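Tenants' group questions "warm kitchen" savings claim

30 November 2025

For immediate release

Wosatard, the tenants' advice group, has today called on the letting firm Prendidico to publish the figures behind its claim that swapping gas cookers for electric hobs will save the average household money this winter.

The firm began telling tenants in February that its kitchen upgrade scheme would "pay for itself at the plug". Rents on the upgraded flats went up shortly afterwards. Wosatard has asked for the workings on four occasions and has so far been sent a leaflet, the same leaflet again, and a link to a page that no longer opens.

The group surveyed 951 households on the Wasilewska and Stikudus estates and had replies from 554 of them. Most of those who had been given a new hob said they could not tell whether their bills had gone down, as their tariff had changed at the same time. Others said they were still paying a standing charge for a gas supply they now use only for the boiler, and a few said they had needed to buy new pans.

"We are not against electric cooking," said Loubna Lamrani, who speaks for Wosatard on housing costs. "Plenty of our members like it, and some of them wouldn't go back. But a saving is a number. If Prendidico has the number, it can show it to the people paying the extra rent."

Prendidico's leaflet says that tenants can expect to spend "up to 20 per cent less" on cooking. It does not say less than what. It gives no price for gas or electricity, no size of household and no idea of how often the cooker is used. Wosatard also points out that "up to" covers nothing at all, and that cooking is in any case a small part of most energy bills - heating and hot water take far more.

Wosatard wants the firm to set out its sums in full, to say how much of each rent rise is down to the new kitchen, and to stop using the word "average" until it can say whose average it is. It has also asked for a pause on further rent rises linked to the scheme while this is done.

"They may turn out to be right," Ms Lamrani said. "I would be pleased. I would also be surprised, going by the leaflet."

Tenants who have had a hob fitted under the scheme are asked to keep their bills from before and after the work, along with any letter about a change in rent. Copies can be handed in at the Wosatard office during normal opening hours.

Notes to editors: The full survey questions and a breakdown of replies by estate are available on request. Loubna Lamrani is available for interview.

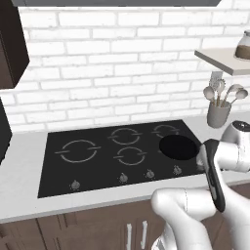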